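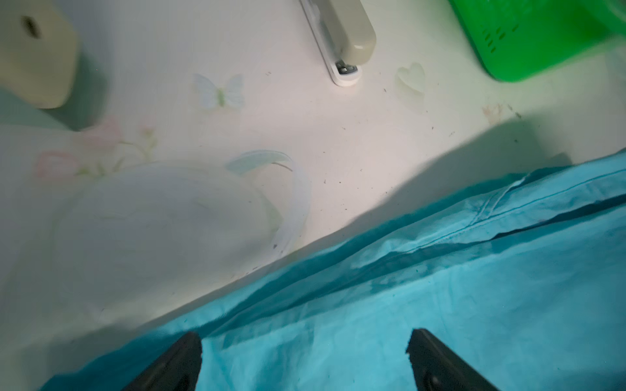

How do you fold trousers in very thin cotton without them sliding apart again? Fold them on a table, lengthways first, and smooth each layer with your forearm before you start the next.

---

I learnt this from Rania Samir, who irons for money and has opinions for free. My own method was to roll them into a sausage and hope.

---

Turquoise, too. Every crease in turquoise shows up like a coastline on a map.

---

Step one is finding the side seam and laying it where you can see it. Step two is finding it again after you've moved the stapler out of the way.

---
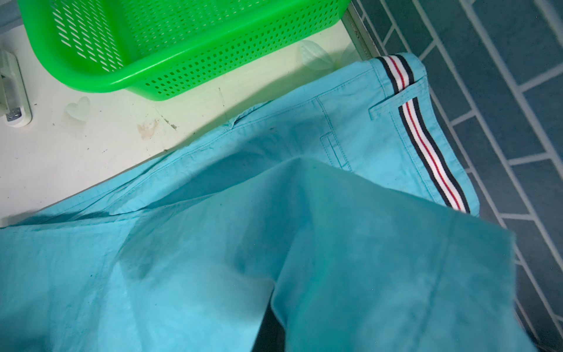 The striped ribbon is a gift in this respect – navy at the edges, white inside, thin red down the middle. If it wanders, your fold has wandered with it.

---

Waistband flat, belt loops lying the right way, then one leg over the other. The pocket will try to open. Press it shut and carry on.

---

Then hem up to the waist, and in half once more. Rania stops there. I've been known to go for a third fold and end up with something the shape of a brick.

---

My suitcase is a Minow with a broken zip pull, and it's got to take 4 pairs by April. I've practised on one pair so far, three times, with nearly the same result each time.

---

Shirts next week. I've already been told I'm doing the collars wrong and I haven't touched one yet.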